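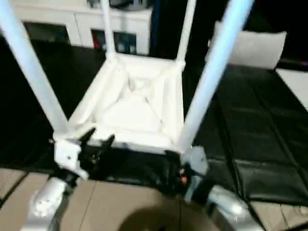 座面裏側を上に向けた白いチェア。座面の裏にはX字のリブが通る

Lultell、座面裏の構造を見直したチェア「Flunau」を5月に発売
掃除や片付けで上下を返して扱う場面を想定

家具の企画・販売を行うLultellは、屋内用チェア「Flunau(フルナウ)」を5月に発売します。食堂、集会室、教室など、椅子を毎日動かす場所での使用を主な用途としています。色はホワイトの1色で、当社直営のオンラインストアおよび取扱販売店で注文を受け付けます。

■開発の経緯
当社が販売してきたチェア「Pedaslow(ペダスロウ)」は、飲食店や公共施設の食堂を中心に使われてきました。納入先への聞き取りでは、座り心地に関する意見よりも、閉店後や行事のあとの扱いに関する意見が多く寄せられました。床を清掃する際に椅子を逆さにしてテーブルに上げる、脚の先を拭く、ぐらつきがないか裏側から確かめる、といった作業です。
Pedaslowは座面の裏に細かな段差が多く、ほこりがたまりやすいという指摘がありました。また、裏返したときに手をかける場所がわかりにくいという声もありました。Flunauの設計は、この裏側の形を整理するところから始めています。

■製品の特長
座面の裏は四角く浅いくぼみになっており、四辺を縁が囲んでいます。内側には対角線に沿ったリブがX字に走り、中央付近で交わります。リブの本数を抑えたため、布を縁からリブに沿って動かすだけで拭き取りができます。
脚は円筒形で、座面の四隅に取り付けています。接合部は周囲の枠より厚みを持たせました。裏返すと4か所の接合部がすべて見えるため、点検の際に部品を外す必要はありません。
表面はつやを抑えた白で統一しました。座面の高さは床から42センチメートルです。Pedaslowとほぼ同じ高さにそろえてあり、既存のテーブルを入れ替えずに併用できます。

■日常の手入れ
普段の汚れは、水で湿らせた柔らかい布で拭いてください。落ちにくい場合は薄めた中性洗剤を使い、そのあと水拭きと乾拭きをしてください。研磨剤入りの洗剤、シンナー、金属たわしは使用できません。
裏返して置く場合は、平らで安定した台の上に座面を下にして置いてください。持ち上げるときは座面の縁を両手で持ちます。脚を1本だけつかんで振り上げると、接合部に無理な力がかかります。
脚の先の保護キャップは消耗品です。すり減ったものは早めに交換してください。交換用は2個入りの袋で別売りします。

■事前の試用
発売に先立ち、セルフサービス食堂「Imhof(イムホーフ)」の協力を得て、営業時間中の客席と閉店後の清掃で試用を行いました。試用中に出た意見をもとに、座面の縁の角に丸みを加え、取扱説明書には裏返した状態の図を追加しています。試用に使ったチェアは、発売後も同店の客席で引き続き使用される予定です。

■担当者のコメント
Lultell 製品企画担当 ステラ・コマン(Stela Coman)
「椅子の裏側は、買うときにはあまり見られない部分ですが、清掃を担当する方は毎日見ています。試作の段階では座面を上にした状態より、裏返した状態で検討する時間のほうが長くなりました。リブの形は何度か描き直し、最終的に一番単純なものを選びました。店頭でもぜひ手に取って、裏を確認していただきたいと思います。」

■販売について
製品名:Flunau
種別:屋内用チェア
カラー:ホワイト
座面高:42センチメートル
発売時期:5月
保証期間:購入日から2年間(保護キャップを除く)
販売場所:Lultellオンラインストア、取扱販売店

施設向けのまとまった数の注文については、搬入経路と設置場所を確認したうえで見積もりを作成します。階段での搬入が必要な場合は、注文前にお知らせください。納期は注文数により異なります。
Pedaslowの販売は当面継続します。交換部品の供給にも変更はありません。ただし、保護キャップは両製品で寸法が異なるため、注文の際は製品名をご確認ください。

■Lultellについて
食堂、学校、集会施設向けのチェアとテーブルの企画・販売を行っています。納入後の点検や部品交換の相談も受け付けています。

■本件に関するお問い合わせ
Lultell 製品企画担当 コマン
オンラインストア内のお問い合わせフォームからご連絡ください。取材用の製品貸し出しも同じフォームで受け付けています。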